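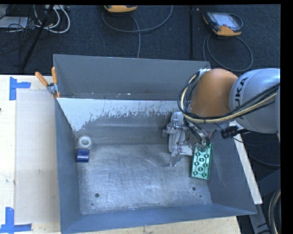

Figure 3. The Skoller cell during a pick trial. The bin is clamped to the tabletop at its upper-left rim, and blue tape marks corner positions on the table to the left.

Home | Current Issue | Archive | For Authors | Search

3.2 Cell layout and daily upkeep

The cell uses one KUKA arm, a sheet-metal bin with sloped walls, and a wooden table (Figure 3). We kept the layout as plain as we could so that one person could set it up again after a move. The cell was moved twice during the study, once from the Golberg building to the shared lab at Justlow, and once across the lab when the power outlets were rewired in December.

The bin is the part that needs the most care. Its walls flare outward, and objects that land on a slope tend to slide back to the floor, where the gripper can reach them. The cost is that any push against a wall is passed on to the whole bin. In early trials the bin crept across the table by small amounts, and the stored bin position was soon wrong. We now clamp the rim to the tabletop and check the clamp before every session by pulling on the handles by hand. If the bin has moved, the operator loosens the clamp, sets the bin back in place, tightens the clamp, and runs the calibration again. A visual check alone was not enough to catch small shifts.

Corner marks on the table are made with blue painter's tape. Tape was chosen over pen because it comes off cleanly when the layout changes. The marks lift at the ends after a few weeks and are replaced one at a time, with the other left in place as a guide.

The bin floor is scuffed and covered with fine scratches. We did not repaint it. A fresh coat was tried on a spare bin and gave strong glare under the overhead lights, which made the depth readings worse near the middle of the floor. The worn surface gave steadier readings, and the same bin was used for all trials reported here.

3.3 Gripper maintenance

The gripper is held by brackets and small screws. The screws worked loose over time, mostly in sessions with many contacts between the finger and the bin floor. We checked them every 900 picks at first. After two failures in one week the interval was cut, and the screws are now checked at the start of each session and again after 40 picks. A loose finger shows up as a slow drift in the grasp point, and in our logs it was easy to mistake for a calibration error. Of the 17 stoppages in the maintenance log, most were traced to the finger mount or to a cable connector at the wrist.

Cables are routed over the arm with enough slack for the wrist to turn through its full working range. Too much slack is also a problem, as a loop can drop into the bin when the arm reaches for the far corner. After any change to the routing, the operator jogs the arm slowly to each corner of the bin with one hand on the stop button. The routing is left alone if all four corners can be reached without a cable pulling tight or touching the rim.

The test objects vary in size and shape, from small rolls of tape to a green plastic piece with a studded surface. Objects are wiped down between sessions and returned to the Aryee object set, which is stored in a drawer next to the cell.

We use cookies to improve your visit. Accept | Settings

Contact the editors | Copyright and permissions | Back to top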